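Dunora Tabletop: hand-guided and remote-controlled demonstrations

Version of 9/10/26. Maintained by Idrisa Obura and Esther Muriithi, Rirside.

Dunora Tabletop is a set of 180 demonstrations of kitchen tasks on a taped table. A person either moves the arm by hand or drives it from a remote station.

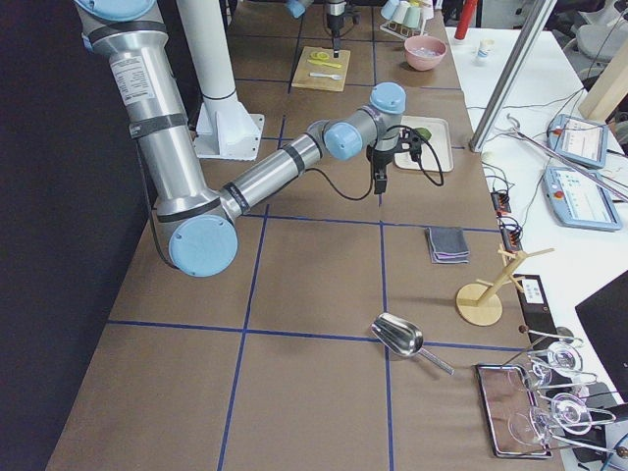
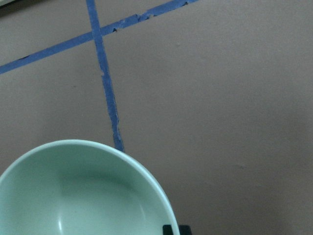

Tasks

There are 23 tasks. Most are short: move a bowl to another square, put a utensil on the board, hang a cup. Objects may start in any square unless the task file names one. Clutter is left on the table on purpose.

How it was recorded

140 demonstrations were hand-guided. The rest were done by remote control. Idrisa did most of the hand-guided ones, so expect his habits in them, mainly a slow approach and a wide turn at the wrist.

Failed attempts are kept and marked success = 0. Please filter them yourself.

Files

episodes/ one folder per demonstration
tasks.csv task number, wording, start squares
splits/ train and test lists

The test list holds 16 demonstrations.

Known problems

The tape was replaced in August and the squares moved slightly. Don't use the grid to measure distance.
In hand-guided episodes the operator's hands can cover the object.
Gripper force was not logged.

Loading

Use the Pan reader, or open the folders directly. The older Bondevano format is no longer supported.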